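About Tirkon

Tirkon writes planning and control software for two-armed mobile robots. We started with one product, a motion planner called Flaltik, and most of our work still grows out of it. Our customers are robot makers and labs that have good hardware and need it to open a door or reach into a cabinet without someone tuning every move by hand.

Most of our day is spent in simulation.
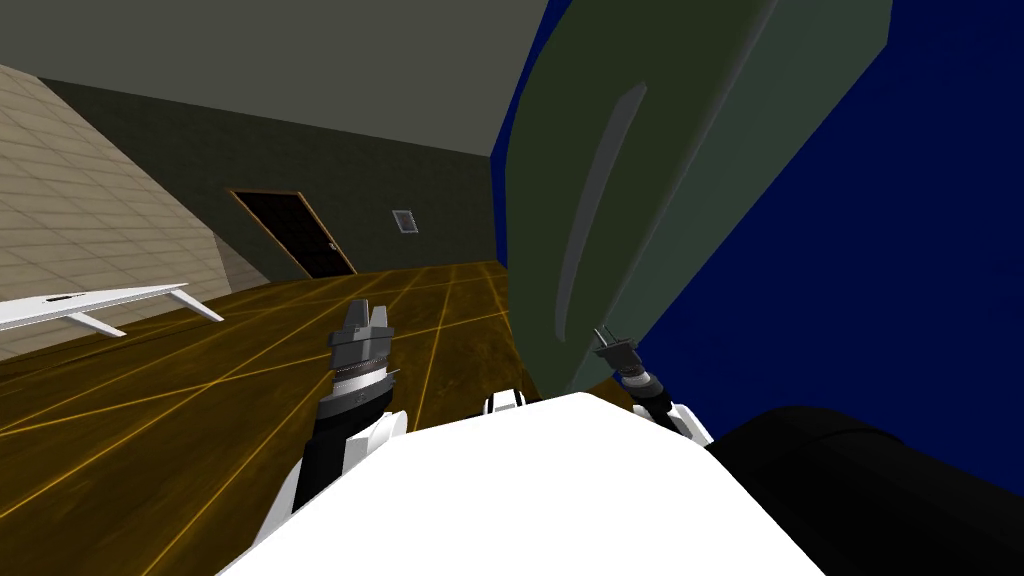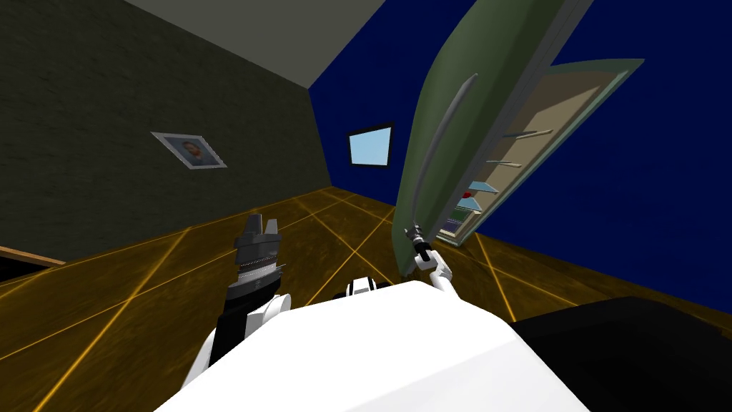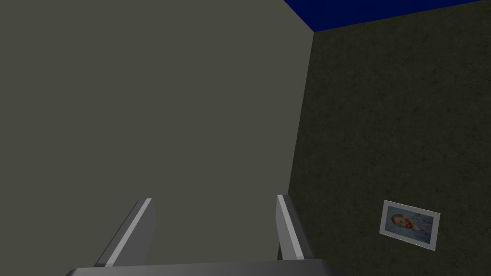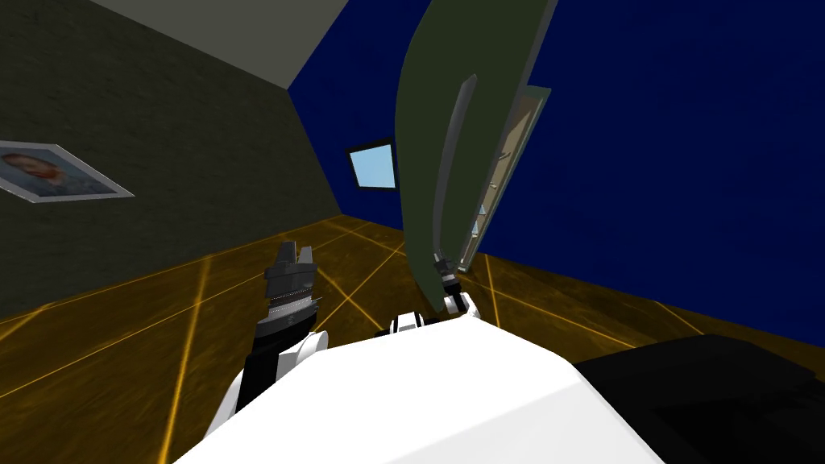 Simulated rooms from our door-opening work. Second view: the right gripper on the refrigerator handle, with the door open.

What we work on

Doors are harder than they look. The gripper has to follow an arc set by the hinge, and the planner rarely knows exactly where the hinge is. Flaltik makes a first guess from the camera views, starts the pull, and corrects the arc from the forces at the wrist. The base and both arms are planned together, so the robot can back up while the door swings.

Chien is our scene tool. It builds rooms from a short text file and changes the wall colors, floor, pictures and furniture from run to run. A door policy that only works next to one color of wall is of no use to anyone. Each release of Flaltik has to get through 2,000 Chien rooms before it goes out, and we publish the failures with the release notes.

Zarker is the logging and replay tool. It records joint states, contact forces and every camera on one clock, and lets you step back through a failed grasp. We built it for ourselves and began licensing it after two customers asked for it by name.

How we work

There are 5 of us. Cheng-en Peng leads planning and wrote the first version of Flaltik. Darmawan Pillai looks after simulation and the nightly test runs — if a build is red in the morning, he is the person to ask. Everyone on the team reviews code and everyone takes a turn answering support mail.

We keep releases small and send them out every month. The controller interface has stayed the same since version 1, and we plan to leave it alone. Old scene files still load in the current version of Chien.

Working with us

New projects usually begin with a robot model and one task. We set up the task in Chien, run 1,000 trials, and send back the logs and a written report. After that you can license the software or take the report and go.

Support questions go to the support desk through the contact form. Please include your Flaltik version and a Zarker log if you have one.

Page last updated September 25, 2023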